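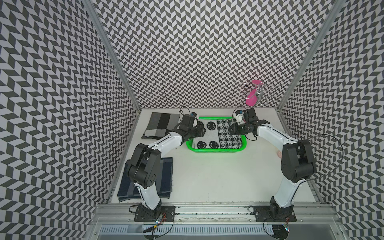 Night approaches are where I've had the most fun in an airplane, and also where my eyes have told me the biggest lies. I want to spend this hour on the lies. Start with the walls on the screen. Give the room a few seconds to look at the zigzag before talking over it. The slant goes one way in one column and the opposite way in the next, and if you stare at it for a bit you may feel it start to lean or crawl. Ask for hands: who feels it? Then ask them to look at the plain white floor and see whether their eyes settle down. Lots of texture or no texture at all, the brain will build a picture from whatever it gets, and it will be very sure of itself. Now take away the walls and the floor, leave a row of lights in the dark, and fly toward it at ninety knots!

Home Talks Safety Nights Flying Notes Contact

SEEING THINGS: VISUAL APPROACHES AFTER DARK
Speaker notes, Stavros Begović
Brivska Flying Club safety evening, November

Opening story (keep it short, I always run long on this one)

Starthorpe, clear night, no moon. Field elevation 1019, nothing between us and the runway but unlit farmland and a reservoir. Visibility was gorgeous. I could see the runway lights from miles out and I remember saying out loud how easy this was going to be. I had flown the whole trip on instruments, the approach was in the box, and I canceled IFR and turned straight for the lights.

Pause here. Ask what they would have kept and what they would have thrown away at that point.

I threw away everything. Stopped looking at the altimeter, stopped looking at vertical speed, flew the picture. The picture looked perfect. My passenger, who was a student pilot at the time, asked why the near end of the runway lights kept blinking. They were blinking because there were trees in front of them.

Let that one sit. Then: add power, climb, go around, talk about it later over pie.

What was going on

Explain the black hole approach in plain words. Dark ground, lit runway, no horizon you can really use. You have no cues for height except the shape of the lights, and most of us read that shape as being too high. So we push down a little, it looks right, and we push down a little more. The path sags into a curve well under where you want to be. It feels great the whole way, and I can't say that loudly enough - there is no warning feeling.

Draw it on the whiteboard. Side view, runway on the right, straight line in one color and the sagging one underneath in another. Put the trees in last.

Runway shape

Narrow runway: looks farther away and makes you feel high, so you fly low. Wide runway: the other way around, and you may flare up where the owls live. Flurville is the one people here will know. It's 38 feet wide, and if you learned on a big city runway it looks like a sidewalk. Ask who has been in there at night. (Last time one person put a hand up and then told the best story of the evening, so leave room.)

Upsloping runway: you feel high, you go low. Downsloping: you feel low, you stay high, and then you float and float. Have them look up the slope before they leave the ground and write it on the kneeboard. Nice little habit, takes seconds.

Lights and weather

Bright lights look close. Dim lights look far. If the field has pilot-controlled lighting, try it at different levels and watch the runway seem to move. I love showing people this from the right seat. Do it from pattern altitude, level, with nothing else going on.

Rain on the windshield can bend things enough to fool you about height. Haze makes the runway look farther off. Skip the physics unless somebody asks, then enjoy yourself.

Sloping cloud tops and a line of road lights can both pass for a horizon. The Hegyi road does it beautifully. It climbs the ridge at an angle, and departing toward it I have caught myself with a wing down to match. Tie back to the zigzag here if the room is still with me.

What I do now

Keep the instrument approach loaded and fly it, even on a night when you can see forever. If there's vertical guidance, use it all the way to where you can judge the landing.

PAPI or VASI if they have one. Check that it's working in the notices before you go. Stay lined up with the runway while you use it, and don't trust it way out beyond its range.

No guidance at all? Three hundred feet for every nautical mile gets you close to three degrees. So over 2,000 feet above the field at 7 miles is fine, and you can do that sum in the car on the way to the airport. Make sure your distance is measured to the runway end and not to something on the other side of the county.

Stay over the field if you can. Cross above it, join a normal pattern, keep your base and final the same size as in the daytime. The long straight-in over dark country is the one that gets people.

Runway lights flicker or the near ones vanish: something is between you and them. Climb now.

Exercise for the room

Pair them up with a chart each. Pick a field they've never landed at in the dark, find the slope, width, lights, terrain on each side, and say what their eyes will want them to do. Then say what they'll cross-check it with. Ten minutes, longer if it gets noisy. It usually gets noisy, and I'm all for it.

Questions. Bring the spare marker, the blue one is dead.

Share this | 2 comments

Recent talks
Carb Ice on a Nice Day
Holding Without the Headache
Talking to Tower When You're Lost
Your First Winter Preflight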